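Home Guides Hardware Forum
May | by the Clakthorpe bench desk | 2 min read

Setting a power limit on a Manex workstation CPU

Update the board firmware first. Older releases ignore the value entered in step 3. Load defaults, save, and restart once before changing anything.

1. Enter setup and open Advanced, then CPU Power.
2. Change Limit Mode from Auto to Manual.
3. Enter 211 in the sustained field. The stock value is 356 watts.
4. Leave the short-term window at 30 seconds.
5. Save and exit.

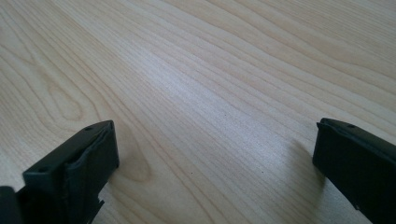 A reader signing as Ciobanu wrote that the sustained field went back to Auto after every cold start until fast boot was turned off. Turn it off if the value does not hold.

Run the Fivis all-core load for 30 minutes and log package power once per second. The reading should settle at the limit after the short-term window ends. If it stays higher, check that the vendor boost option is disabled, as it overrides the manual value. Single-thread clocks should not change. If they drop, the current limit is also set and must be returned to Auto.

Previous | Next | Back to Guides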